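Search this site Search Advanced search

Ondeo Bin-Picking Challenge: notes from the autumn practice block

The student robotics club has finished its practice block for the Ondeo challenge, which is run at Wornavska in April. The task is unchanged from last year. A mixed set of household items is tipped into a bin, and the arm has to take them out one at a time and place each in the zone named on the order sheet. The team does not see the order sheet until the run begins. A run lasts 10 minutes, and a dropped item costs double if it lands outside the bin.

Work since the last issue has gone into grasp selection. The old planner, Mridha, chose the highest point in the depth map and tried a top-down grasp there. It did well on boxes and badly on anything thin, leaning or shiny. The new version scores several candidate grasps per item and rejects any that would bring the wrist too close to a bin wall. Nusrat Bhattacharjee wrote the scoring code over the summer and has since halved the planning time, mostly by throwing away points below the floor plane before the normals are computed.

Clutter is harder. When items touch, the segmentation tends to merge them, and the planner then aims for the middle of something that does not exist. The practice sets are put together with this in mind: hard shapes next to soft ones, and see-through material against dark.
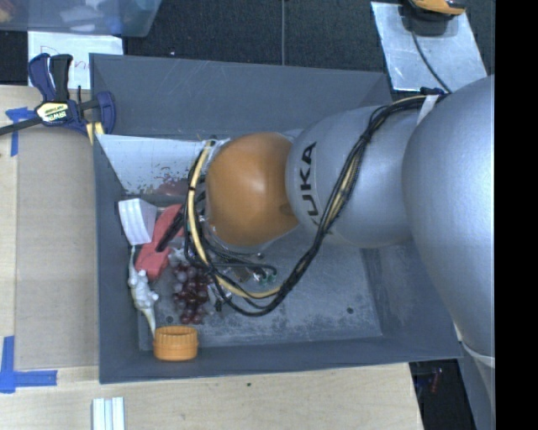 Club Newsletter, Issue 12, page 6

The KUKA arm has to reach in over the rim, so the sloping walls decide a good deal of what it can attempt. The orange lid in the corner is a typical problem case, with a wall close by and other items crowding it. The bunch of grapes is awkward in another way. Its highlights upset the depth reading, and a grasp on a single grape does not lift the bunch in any useful sense. For the present the planner treats grapes as one soft item and closes at reduced force.

Cable routing has also had some attention. Adalberto Prado has rewritten the joint limits so that the last axis unwinds after every place move — previously it could collect most of a turn over a long run and pull the bundle tight. The change adds a little to the cycle time. It stays in until somebody proposes a better dress for the cables.

The practice log now holds 2270 grasp attempts, all labelled by hand. Failures are sorted by cause: missed contact, slip, collision stop, wrong item. Slip is the largest group. The log is on the club drive under Voltum, together with the calibration files. Please do not edit the calibration files in place. Copy them, change the copy and add your initials to the file name.

Next term's jobs are a retry rule for merged segments, a faster route from bin to order zone, and a written procedure for clamping the bin. Moving it even slightly means a fresh calibration. New members should complete the arm safety induction before booking time.

14 shares | 3 comments

Comments

tomasz_k
Is the wrist clearance measured from the gripper body or from the cables? We lost two runs last year on the cables.

N. Bhattacharjee
Gripper body plus a fixed margin. The cables are not modelled. The margin is set in the planner config if you want to try a larger one.

redshift
The link to the induction booking form in the last issue is dead. Could someone repost it?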